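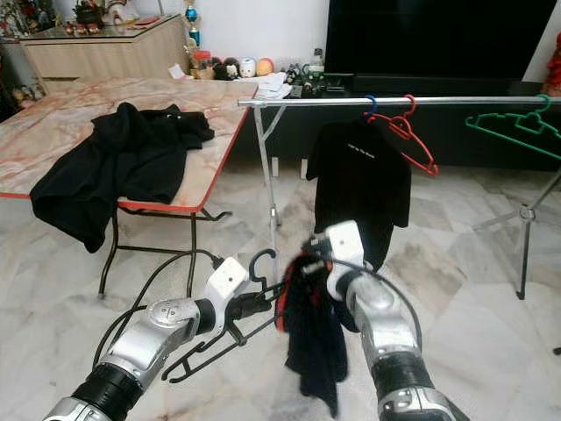

UNIT 4: CLOTHES CARE AT HOME
Handout: Hanging and Air Drying

Welcome back! Last week was all washing, so now we get to my favorite part of the whole course, the drying rack. A freestanding rack with one long pole can go up in the living room and come down again before supper, and a hard floor such as tile is a good place to stand it (a drip wipes right up).

Set up the legs first. Splay them all the way out and press down on the pole at each end before you hang a single thing. A half-open leg is how clean shirts end up on the floor!

T-shirts. Put the hanger in from the bottom hem, never through the neck. Pulling a hanger through a damp collar stretches it, and it stays stretched. Let the shirt hang straight down and ease the sleeves out a little so air gets into the underarms, the last place to dry. If there's printing on the chest, smooth it flat with your palm now and you won't be tempted to iron over it later.

Dark clothes. Black and navy pieces love to come out of the basket in one long crumpled column. Pick the garment up by the top edge, let it drop, give it two good shakes, and then look for the shoulders. It's so much easier than hunting for them in a heap!

Hangers. Plastic is great for wet things. Notched ones hold straps, so save those for tank tops and dresses. Leave a hand's width between hangers, more for sweatshirts.

For next time: read pages 4 to 8 in the Lemthorpe booklet, and hang one dark T-shirt both ways, hem first and neck first. Bring it with you, we'll compare collars.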